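Lomon table bins: progress note to Dermont
Oct 19, 2021

Quick one, sorry, between two other deadlines. Covers everything since the last note. Money first, then the bin, then the tables, then what we still owe you.

Money fine. Slight underspend on bins, slight overspend on liners, the two more or less cancel out. Receipts are in the shared folder under Posunport. One missing, chasing it.

The bin itself: we've settled on the small pale one with the rounded lid. It stands on the table within easy reach of whoever is working there. Lid gets left up during the day, down at night. The taller model went back to Ruddock, too easy to knock over with a sleeve.

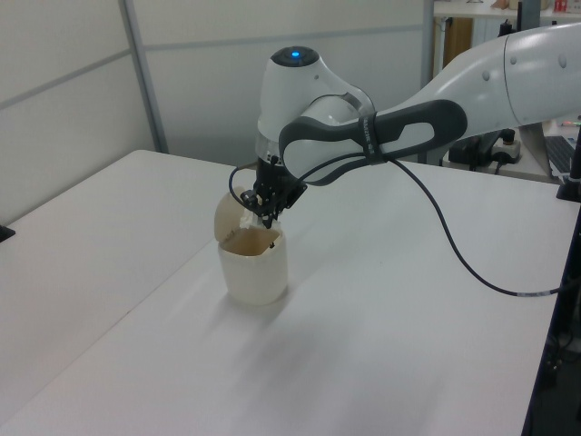
Aksel Bergmann, Posunport

Purpose again, for anyone new on the Dermont side. Small paper rubbish on shared tables. Tissues, napkins, scrunched up notes, the odd receipt. People finish, stand up, leave the ball of paper where it is. The floor bins are by the door and the door is a long way off. So the table gets wiped round the paper, or the paper gets pushed across to the next table and becomes someone else's.

We ran 20 days with the bins out. Before that, 19 days without, same tables, same hours. One day lost out of the first lot when the room was locked, I have left it out and not padded the figures.

Results. Paper left behind well down on the tables with a bin. Not gone. What's left tends to be a single ball of tissue a short reach from the bin, which is annoying but also tells us something: placing matters more than we had allowed for in the plan. A bin at the far corner gets ignored. A bin towards the left and near the front gets used, at least by right-handed people who have the right side full of their own stuff. I'd like to test that properly, see below.

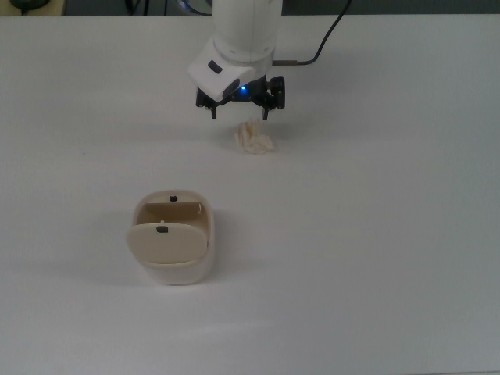

One comment on the draft of this note was that the lid is the whole trouble, that people won't touch a lid someone else has touched with a tissue in their hand, and could we please order the open kind and be done with it. Fair point and I've gone back and forth on it. Open ones look dreadful by mid afternoon though, and that was a complaint in February when we did the first trial. Compromise for now is lid up from opening until closing. Sign to that effect going up this week.

Emptying. Was taking 30 minutes a round, now down to 15. Mostly from doing it in a fixed order and carrying the liners in an apron pocket instead of going back to the cupboard. Liners are still a bit too big for the bin, they bunch at the rim and the paper sits on top of the fold and doesnt drop. Ruddock have a smaller size, samples asked for, not arrived.

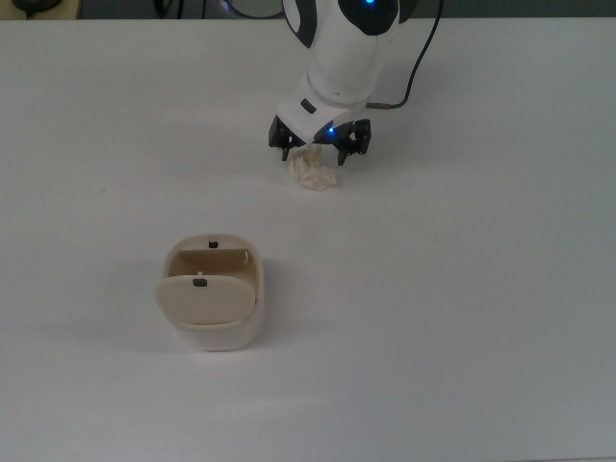

The smaller liner should also help with light stuff. A loosely scrunched tissue springs open again and fills far more room than you would think, so the bin looks full when it's mostly air. Pressing it down is nobody's favourite job. Have asked the evening people to do it once per round, no more.

Cleaning of the tables: white tops show every smudge, good for us as you can see what's been missed, bad for moral. New cloths bought out of the underspend. Wipe goes first along the join between tables, crumbs and bits collect there.

Problems. Bin rims mark quickly. One lid hinge gone stiff, swapped. No one has walked off with a bin, which I had budgeted for, so that line can move over to liners if you agree. Please confirm in writing, last time it was only said on the phone and it got messy. 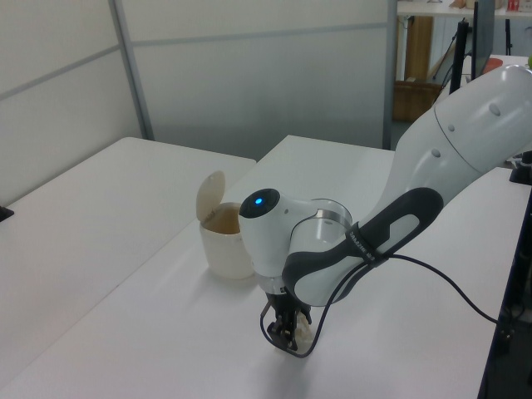
Next period: the placing test (near left, near right, middle), same tables throughout, one position at a time. Smaller liners if they turn up. A short sheet for the evening round so it doesn't all depend on me being there. Then the write-up for the other Lomon sites, draft to you in February.

Need from you: the yes or no on moving the spare bin money, and a name to send the receipts to now the old address bounces. Full tables of figures to follow seperately, they're done but need checking.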